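How to Set Out and Keep a Fresh Pineapple

A ripe pineapple keeps on the counter for a day or two and looks good while it waits. The ones at the Morris market in Pultitville weigh up to 2,188 grams, so pick a bowl with a wide base.

Smell the bottom end first. It should be sweet, with no hint of vinegar. Brush off any grit and wipe the skin with a dry cloth. Leave the crown on until you cut.

Lower the fruit into the bowl gently, especially on a glass table. Support it from both sides and from underneath – the skin is rough and the leaves are sharp. 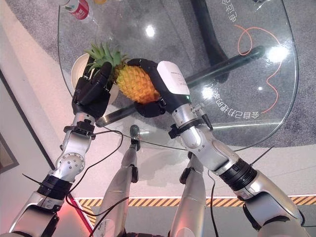

Pineapple and off-white bowl on the glass tabletop.

Turn the fruit once a day so it doesn't get soft on one side. Keep it out of direct sun. 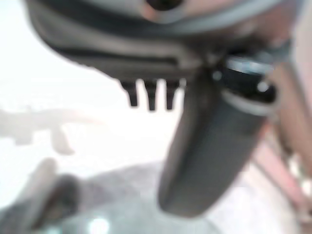 Cut pineapple doesn't last as long. Slice off the crown and base, stand the fruit up, and trim the skin in strips. Mine usually gives 600 grams of chunks. I do the checking for brown spots against a bright white background like the one here, then pack the chunks in a lidded Tredier box. They keep three days in the refrigerator. For longer storage, freeze them flat on a tray before bagging.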